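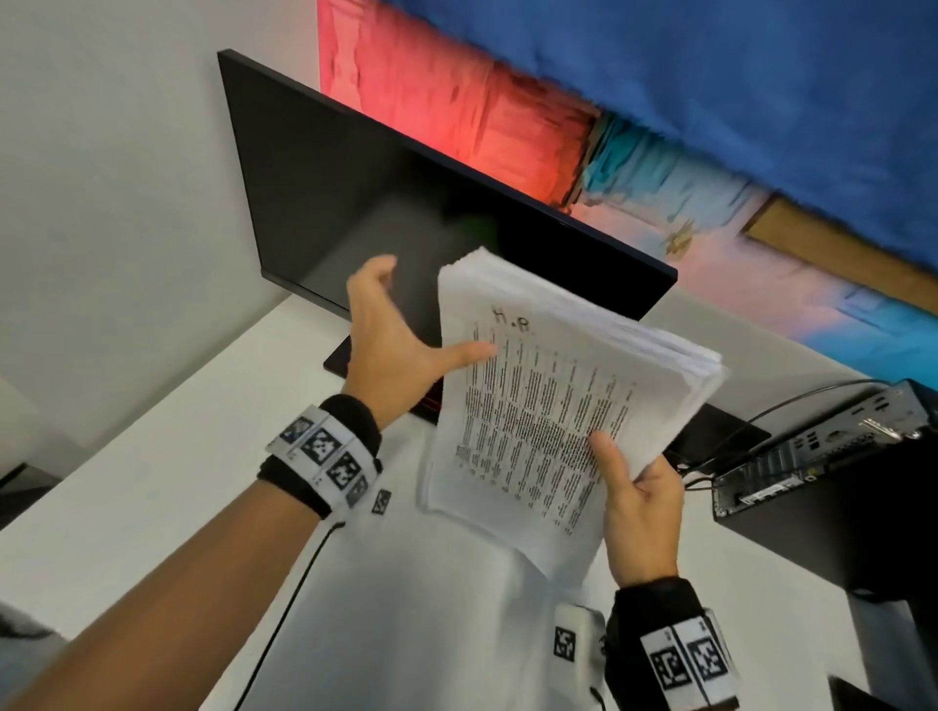
Chapitre 5
Relire, corriger, recommencer

Vous voici arrivés au moment que bien des étudiants redoutent, et que j'ai pour ma part toujours aimé : celui où le texte existe enfin, d'un bout à l'autre, et où il faut le reprendre. Prenez votre temps, faites-vous un thé si le cœur vous en dit, et imprimez votre travail (oui, sur papier, même s'il est long !). L'œil glisse trop vite sur un écran, et l'on pardonne à une phrase lumineuse des lourdeurs qu'on ne lui passerait pas à l'encre.

Dans les chapitres précédents, nous avons suivi la petite équipe des éditions Tisora pendant la préparation de son guide des jardins de Stamden. Nous la retrouvons en septembre, avec un manuscrit complet de 43 notices, deux index et une bibliographie dont les renvois, il faut bien le dire, ne mènent pas toujours où ils devraient.

Nous distinguerons la relecture de fond, qui s'occupe du plan, des répétitions et des oublis, et la relecture de forme, où l'on traque les accords, la ponctuation et ces espaces insécables qui donnent tant de souci aux débutants. Gardez près de vous le tableau des signes de correction du chapitre 2, nous nous en servirons dès la première section.

5.1 La première lecture, sans crayon

Commencez par lire tout le texte sans rien y marquer.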